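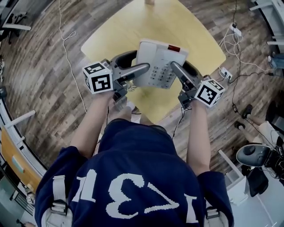

Ainda faz sentido ter telefone fixo na mesa de trabalho?
Faz sentido onde várias pessoas atendem o mesmo número, como receções, consultórios e pequenas oficinas, e onde a chamada não pode depender do telemóvel de quem está de turno.

COMUNICADO DE IMPRENSA
20 de setembro de 2022

Palholm lança Ondoreo, serviço de arrumação e reinstalação de postos de atendimento

A Palholm, empresa de organização de espaços de trabalho, apresenta hoje o Ondoreo. Serviço dirigido a escritórios pequenos e médios. Trata do que fica em cima da mesa e do que anda pelo chão: telefones de secretária, cabos, extensões, tabuleiros, cadeiras a mais.

O arranque foi em agosto, em fase piloto, com 5 escritórios. Ao todo, 724 postos revistos e 1.869 cabos etiquetados ou retirados. Muitos já não ligavam a nada.

O telefone costuma ser a peça mais esquecida. Fica onde o instalador o deixou, muda-se a mesa, o aparelho vai atrás, o fio estica. Depois alguém passa a cadeira por cima. No Ondoreo o telefone é o primeiro objeto a ser colocado e só depois vem o resto – teclado, ecrã, papéis.

Como funciona

O serviço divide-se em 3 visitas. Na primeira, levantamento da sala e conversa com quem lá trabalha. Na segunda, mesas limpas, telefones reposicionados com o teclado virado para quem atende e o auscultador do lado da mão que não escreve. Cabos compridos recolhidos junto à parede ou presos à perna da mesa. A terceira visita é de acerto, um mês depois, e serve para corrigir o que no dia a dia não resultou.

Não é preciso fechar o escritório. Cada posto fica sem linha apenas durante a mudança do aparelho, e as chamadas podem ser desviadas para a mesa do lado. O cliente recebe no fim uma planta simples da sala, com o número de cada extensão e o sitio de cada tomada.

Mesas pequenas e redondas de cantos

A Palholm trabalha com o mobiliário existente. Quando falta uma mesa de apoio para o telefone, propõe a linha Cozma, mesas baixas com cantos arredondados, em várias cores claras. Opcional, orçamento à parte.

Os telefones que deixam de ser precisos são limpos, ensaiados e guardados com o respetivo cabo, numa caixa identificada. Se o cliente não os quiser, seguem para o armazém Prilitton, onde se separam os que ainda servem dos que vão para reciclagem.

Disponibilidade

Pedidos de orçamento abertos a partir de hoje. Primeira visita gratuita para salas até 5 postos, acima disso o valor é descontado na fatura final. Marcações por ordem de chegada, manhãs ou tardes. Para escritórios com atendimento ao público há também horário depois do fecho – convém pedir com antecedencia.

Sobre a Palholm

A Palholm organiza salas de trabalho, arquivos e zonas de atendimento. Faz levantamento, arrumação e acompanhamento. Não vende planos de telecomunicações nem altera contratos com operadores.

Contactos para a imprensa: gabinete de comunicação da Palholm. Imagens em alta resolução e tabela de preços do Ondoreo enviadas a pedido.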